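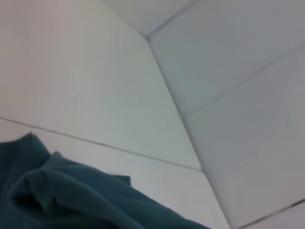
Cleaning Grout Without the Harsh Stuff
Project report - Household Materials, final project
Pornthip Rojanasak
Project partner: Somkiat Siriwan

Why we picked this

I live in an old student house called Srithong, and the bathroom has white tile pretty much everywhere. When I moved in I thought the grout was supposed to be brown. Then I dropped a shampoo bottle behind the laundry rack, moved the rack to get it back, and saw a patch of grout that was almost white. So that was a bit of a shock, and also that was our project!

Somkiat wanted to do something on paint, and I can't say he was excited when I told him we'd be spending June in my bathroom with toothbrushes. But his apartment has the same kind of white tile with narrow joints, and he had been arguing with his sister over whether vinegar is good for it or not, so he came around.

Our question was simple. If you only use what most people already have in the kitchen, how clean can you get grout, and does it stay that way? We also wanted to know which method was the least annoying, because a method you hate is one you do once.

What we used

We kept the shopping list short. Baking soda, white vinegar, regular dish soap, and one store cleaner to compare with. The store cleaner was a bottle of Plavell that was already under my sink (a roommate left it, thank you whoever you were). The scrubbing was done with old toothbrushes and one real grout brush. We mixed everything in a 1000 ml Plastik measuring jug that now belongs to the bathroom forever, and we wiped with cotton cloths cut from a bed sheet.

We set a budget of 800 baht for everything and came in way under it. The grout brush was the most expensive thing we bought.

How we did it

We divided the wall next to the shower into test areas with masking tape, and wrote the method on each piece of tape with a marker. Tip for anybody repeating this: the marker comes off the tape when it gets wet. We lost the labels on the first day and had to start over. After that we drew a map on paper and kept it outside the bathroom door, and that worked fine.

We had 74 short lengths of joint to work with. We shared them out between four methods, leaving a few alone so we had something dirty to compare to. The methods were:

Dish soap and warm water
Baking soda paste
Vinegar and water, half and half
Plavell, following the label

Every joint got the same treatment time, which was 7 minutes to sit and then one minute of scrubbing. Windows open, gloves on, and never two products on the same spot on the same day. We were strict on that last one. Our instructor went over it with us before we started, and the store cleaner says on the label not to mix it with anything.

To score the results we made a strip of cards going from white to dark brown, using paint samples Somkiat got for free (so he got his paint after all). We held the strip next to the joint once it was dry and both wrote down a number without talking. Then we compared. When we didn't agree we took the middle.

What happened

Dish soap did better than I expected on the higher part of the wall. I think what was up there was mostly soap film and dust, and it came right off. Lower down it hardly did anything.

Baking soda paste was the winner for me. It's messy, it falls on your feet, and you have to rinse a lot, but the joints went several cards lighter. The trick is to make it thick. Our first batch was so runny that it slid down the tile before we even picked up the brush.

Vinegar was the one we fought over. It looked great right after scrubbing. But when the joints were dry the surface felt rougher and a little sandy under my finger, and there was fine grit on the cloth. We read up on it afterward, and cement grout can get worn down by acid, especially if it has never been sealed. We stopped using vinegar after the second round. Somkiat's sister was right, and she has been told.

Plavell came out close to the baking soda on color and was a lot faster. The smell was strong though, even with the window open, and I didn't enjoy being in there with it.

Corners are a different story. The inside corners, where two walls meet, were the hardest part in both bathrooms. A toothbrush doesn't really fit, and the paste sits in there and dries. What helped was wrapping a cloth around the end of a chopstick and dragging it along slowly. It isn't elegant, but I've kept doing it.

After two weeks

We left the wall alone for two weeks with normal showering and then scored it again. The soap joints were back where they started. Baking soda and Plavell had both gone a little darker, but I could still pick them out from the door without looking at the map. The rough vinegar joints seemed to collect dirt faster than the rest, although we didn't have enough of them to be sure.

Things that went wrong

The bathroom light is yellow and the window light is bluish, so our early scores were all over the place. We ended up only scoring in the morning with the lamp off. I'd throw out the first two days of numbers if I could, but they're in the table at the back with a star next to them.

We also didn't scrub equally hard. Somkiat is a lot stronger than me, and it shows. We switched sides halfway through to even it out, but next time I would have one person do all the brushing.

And we never found out if the grout had been sealed before. The landlord had no idea. I would like to try the whole thing again on sealed grout.

What I'd tell my roommates

Thick baking soda paste, a stiff brush, rinse twice and dry the wall with a cloth when you're done. Do the corners with the chopstick. Skip the vinegar. And please move the laundry rack once in a while - there's a whole wall back there!

Handed in 18/07/2023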